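Pilto – progress report to the Bimville Games Fund
4 Feb 2022
Prepared by Meenakshi Joseph, production lead

Work in this period covered the canal district, the save system and the first controller pass. The canal district is playable from start to finish. Two of its side quests still use placeholder dialogue, and the final text is with the writer.

The save system was rewritten. The old version stored the full state of every map – the new one stores only changes, and save files are 50 percent smaller as a result. Saves made in the previous build will not load.

Frame rate holds at 30 on the minimum-spec laptop, except in the market at night, where the lantern shadows are too expensive. Fujimoto has proposed baked shadows for that map.
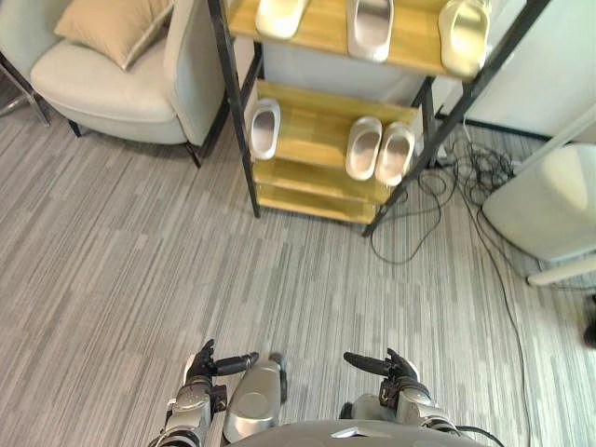
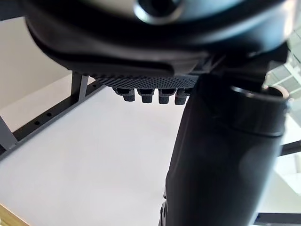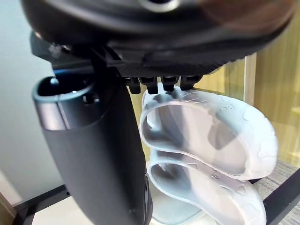

Controller support is complete for movement and menus. Button remapping is not started. The inventory screen still loses focus when an item stack is split, and this is logged as a blocking bug.

Spending is within budget. The sound work by Foter was invoiced in full, and the localization line has not been touched. The closed beta remains set for May. The next build will be sent to the fund with the updated bug list.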